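Subject: Re: Open day at Dromex, who went?

On January 19, 2019, the Tristo list moderator wrote:

> Did anyone from the list go to the open day at Dromex? I could not get a
> place. I would like to know if the hand-held gripper demonstration is worth
> the trip, or if it is the same talk they gave in September.

Hello all,

I went, and it is not the same talk. In September they showed only slides. This time we stood in the working room while people did the recordings, two grippers per person, one in each hand. Every gripper has a cube with black square markers on it, so that its position can be followed. They told us they have 1,757 recordings now and want 1,000 more before summer. 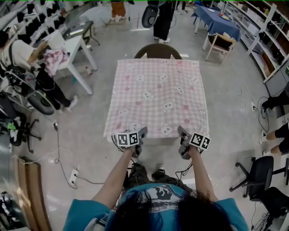 The list member from Cheung wrote to me after the visit that the markers were the weak point for him, and he asked what happens when the arms cross and one cube hides the other. I asked the same at the end. The answer was that such a recording is thrown away, and that they lost 72 of them in this way. I would have liked to hear more, but the time was short.

We could try the grippers ourselves for 2 minutes. They are lighter than I expected, but the trigger is stiff and my thumb was tired quickly. Folding a cloth with them is much harder than picking up a cup.

Terkance will have a similar day, I do not know the date yet. Registration is by e-mail and the places go fast, so please write early. If somebody drives there from the north side, I am glad to share the cost of gas.

Best regards,
a list member from Tristo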